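Section 2. Setting Up the Osman Autonomy Talks

Read this before players get in the room. Once they're in you wont have time.

Who's who, short version. Disau is the big neighbor, says Osman belongs to it, always has. Osman has its own assembly, own courts, own police, thinks that settles it. Bralidon is across the water, sells Osman most of its fuel and wants to stay friends with everybody. Players get longer sheets. You don't need to memorize them.

Before you start you need:
- Bromex installed on the moderator laptop
- role sheets, printed, one side only
- sealed orders for each delegation
- ballot slips
- a clock everyone can see

2.1 Starting a session

1. Open Bromex. Pick New Session, then Osman Talks. Don't pick Osman Talks (Short), that one skips the assembly vote.

2. Type in the scenario code, 1404. If it comes back "not found" check for a space at the end. Usually that.

3. Set the date to 1st January. The sanctions deadline is in March and the software works backward from it. Change the date and the deadline doesn't move with it. Known problem.

4. Give each delegation 2000 influence points. Type it in by hand. The default is blank, and blank counts as zero.

5. Round length: 14 minutes. Shorter and Bralidon never gets a word in.

6. Sort the paper. Disau's orders in one container, Osman's in another, Bralidon's stay with you until round 2. Don't mix them, the envelopes look the same from the outside.
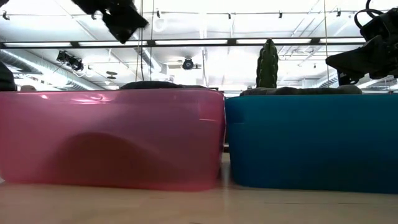 7. Seat the delegations. Disau and Osman facing each other. Bralidon on the end, near the door. Observers in back, phones away.

8. Hit Lock Roles. After this no one can switch sides, and neither can you without restarting the whole session.

CAUTION: Do not hit Lock Roles until every seat shows green. A gray seat gets locked as absent, and an absent delegation votes yes on everything.

2.2 Round 1, opening statements

1. Start the clock. Disau goes first. Always. It's the one making the claim.

2. Osman answers. Same length. Cut them off if you have to.

3. Bralidon may speak or pass. Passing costs nothing in this round only.

4. Enter each statement in Bromex as Firm, Open or Threat. Go with your gut. If a statement is half and half put Firm.

Note: Threat raises the tension bar right away. Disau players like to test this. One ships-in-the-water speech is fine, two in a row and Osman can call for outside observers. Let them.

5. No side deals yet. Hallway talks open in the next round. If players start passing notes take the notes, keep them, give them back later.

2.3 Sealed orders and the assembly vote

1. Hand out orders to all delegations at the same time. Bralidon's too.

2. Delegations read, talk, write down one move. Then they pick a vote on the autonomy clause: keep, amend or drop.

3. Ballot slips face down. Collect them yourself. 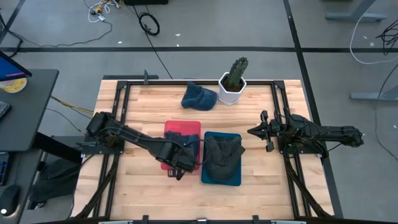 The vote on the autonomy clause is secret until all of the slips are in, and that includes Bralidon's, even tho Bralidon's vote only counts in a tie. Players will ask you for a hint. No hints. Use one drop point for the slips and keep it the same all session. A plastic tray does the job, and a strong color like the red one on the wood tabletop is easier to point people to when they're all talking at once. Read slips out loud only after the clock stops.

4. Enter results. If the clause is kept, Disau loses points and picks a response from its sheet. If dropped, Osman's assembly is suspended and Osman players go to the exile rules, back of the role sheet. Amend means everybody negotiates again from the new text.

CAUTION: Results can't be undone after you press Publish. Read them back to the room first.

2.4 If something goes wrong

Bromex freezes during a vote. Leave it. Count by hand, write the result down, restart and enter it under Manual Result.

Points don't add up. Check that Bralidon's fuel deal wasn't entered twice. Its button is right next to Save.

Delegation walks out. Allowed. Mark them Withdrawn, not Absent. Withdrawn delegations don't vote and can come back at the start of any round.

Tension bar is full before the hallway talks. Stop the clock, go to Section 3, Emergency Session.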